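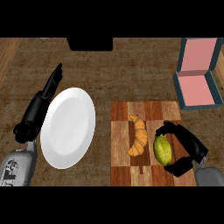 Wood Tabletop Care: Changes to the Refinishing Schedule

Kirnlow Workshop Newsletter, July 9, 2025

The shared dining and work tables at the Kirnlow building move to a hardwax oil finish in August. The current film finish, a water-based polyurethane applied when the tables were built, has reached the point where spot repair no longer blends. This item covers the preparation, the application, and what table users need to do during the cure.

Why the finish is changing

Polyurethane forms a continuous layer over the wood. It resists water well while the layer is intact. Once a scratch goes through, moisture gets under the edges and the film turns cloudy, then lifts. A repair means sanding the whole top, as a patch of new film leaves a visible ring over the old.

Hardwax oil sits partly in the wood and partly on it. It scratches more easily than polyurethane, but a worn area can be cleaned, lightly abraded and re-oiled without touching the rest of the surface. On tables that see daily meals and occasional tool use, that trade favors the oil. The Rultdale site made the same change on its maple tops and has kept them in service with local touch-ups only.

Preparation

The old film comes off with a card scraper first and a random orbit sander second. Starting with the sander clogs discs and heats the film, which smears. After scraping, sand at 80 grit until no gloss remains under a low side light, then 120, then stop at 150. A finer scratch pattern closes the surface and reduces how much oil the wood will take. End grain is the exception and goes to 220, or it will finish darker than the face.

Vacuum the top, wipe it with a cloth dampened with water, and let it dry overnight. The damp wipe raises the grain. Knock it back by hand with worn 150 paper, with the grain, using no more pressure than the weight of the block.

Application

The product is Kvam hardwax oil, satin, two coats. Stir it from the bottom of the can; the matting agent settles and a shaken can traps air. Spread a thin coat with a white pad and work a section no wider than an arm's reach. Wait 30 minutes, then buff off everything that has not soaked in. Excess left on the surface stays tacky for days and picks up dust.

Allow 24 hours before the second coat. The second coat takes far less oil than the first and is easy to overapply.

Oily rags and pads can self-heat and ignite. Lay them flat outdoors to dry or submerge them in water in the lidded steel can by the sink. Do not put them in the trash.

Cure period

Tables may carry light use one day after the second coat. For the first 5 days, keep liquids off the surface and do not leave mats, paper or rubber feet in place overnight. Full water resistance takes longer, and spills should be blotted promptly through the end of the month.

Routine cleaning

Use a damp cloth and the Flemomano soap concentrate at the dilution on the bottle. Glass cleaner, bleach wipes and melamine sponges strip the wax and should stay out of the cleaning cupboard. Hot pans go on a trivet. White heat marks in an oiled surface can usually be rubbed out with a little fresh oil on a fine pad, but black marks from iron and water cannot, and need oxalic acid.

Material on hand

Stock is more than 700 milliliters of oil per table, enough for both coats with some left for touch-ups. Opened cans skin over, so decant leftovers into the smaller bottles, fill them to the neck and mark the date on the cap. Sanding discs are in the second drawer, sorted by grit.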